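Workshop Tips for a Kitchen Station in the Robot Club

I wrote these tips for the new students of our club in Horstead, who begin with the kitchen tasks this term. Many of them come from programming and have never worked at a counter with an arm before. Older members can also read them, especially the part about cables.

Before you switch on

Wipe the counter with a damp cloth and then dry it with another. Crumbs go under the feet of the toaster, and a toaster that stands one finger higher on one side will make your taught points wrong. I lost a whole evening of January in this way.

Tighten the clamps by hand and check them again after the first slow run. Wood gives a little under pressure, so the second check is the important one.

Mark the place of each appliance with small pieces of masking tape at the corners. Write the date on the tape. When it becomes brown and dirty, change it, and teach the positions again.

The toaster

Students always want to begin with bread. Please begin with the toaster unplugged, and with a slice cut from kitchen sponge. It has nearly the same thickness, it does not break, and you can use it the whole term. Real bread comes only after 18 good runs with the sponge, written in the notebook with your initials.

Approach the slots from straight above. Stop 6 cm over the top, wait, and go down at the slow speed. If you come from the side, the fingers can push the toaster back toward the window. A shiny black toaster is also difficult for the depth camera because it reflects everything. Close the blinds if the sun is strong, or work after four o'clock.
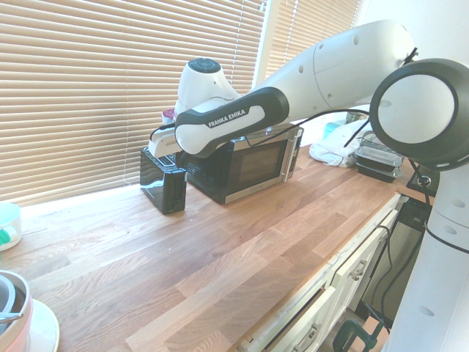 Rodrigo Azevedo wrote to me after the first version of this page and disagreed about the sponge. In his opinion it is too soft, it forgives a bad grip, and then the students are surprised when the toast breaks in two pieces. He prefers a slice of stale bread, left on a rack for two days. I tried it, and he is right for the last week before the competition. For beginners I stay with the sponge.

The microwave door

Pull the handle in a curve, not in a straight line. Put a strip of paper on the counter, open the door by hand and draw the line of its edge. This drawing helps more than an hour of guessing. Never run the microwave empty for a test. Put a cup of water in it.

Cables

Give the gripper cable enough length for the farthest position, and then move the arm by hand through the complete task before you run it. Look for places where the cable can catch a handle or a lid. Keep power cords away from the sink side. Close the drawers.

Small things

Food containers with lids are good practice objects, and they stack well. Wash them the same day. Team Salgado keeps theirs in sets of eight, and I recommend to do the same, so you see quickly if one is missing.

For the Trarkon round each team has to bring its own cloths and cups. The list is on the door of the Jurnia room. Take a spare roll of tape also.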